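June 5 Open House Recap | Filed under: Family Fun, Parties | 11 Comments

A bunch of you asked me to report back from the Fendarham open house, so grab a coffee because I took a lot of notes! If you missed my last post, Fendarham is the old mill building where a few party and game makers share space, and once a year they let the rest of us wander in and poke at everything. I dragged my sister-in-law Ilse along with a promise of waffles. (There were waffles. The line was terrible.)

We started upstairs with Skollent, the little company that makes those scavenger hunt kits I used for my son's birthday in May. Koen Van der Linden writes most of the clues and he let us read a stack of rejects, which were so much better than the ones in the box! My favorite was a riddle where the answer was "the neighbor's trampoline." He said it got cut for the obvious reason that not everyone has that neighbor. I asked if he'd sell me the rejects and he laughed, but I was serious. 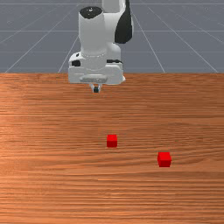
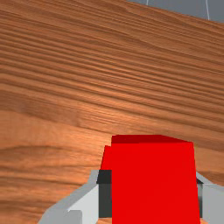
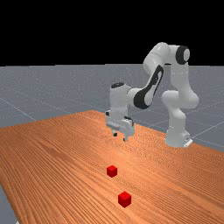
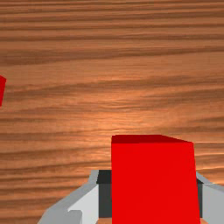
Then it was down the back stairs to the prank workshop, and oh my goodness. Els Timmermans ran it and she packed 16 of us around one table, mostly grown-ups, a couple of kids who were way better at it than we were. We made fake spilled nail polish with school glue and food coloring. You pour it on wax paper, tip the empty bottle into it, and leave it alone overnight. Mine looked more like ketchup, but I'm putting it on my husband's laptop anyway.

Els has a rule I really liked: if the person can't laugh within a minute, it wasn't a good prank. She also said to skip anything with food in a classroom, and after the caramel onion disaster of second grade I have to agree with her.

We only had 90 minutes before Ilse had to get back, so we rushed through De Graaf, the costume people. I wish we hadn't! They had a whole rack of mustaches you could try on (with little stick-on strips, new one for each person) and a trunk of hats by the window. I bought a pair of giant clown glasses for my niece and wore them in the parking lot.

A few things if you're thinking of going next year. Park behind the bakery, not on the mill side. Bring cash for the waffles. Sign up for the workshop as soon as you walk in, the sheet was full before lunch. Strollers are fine downstairs but there's no elevator.

I'm typing up the glue recipe with Els's measurements this week, and I still owe you the paper fortune teller printable.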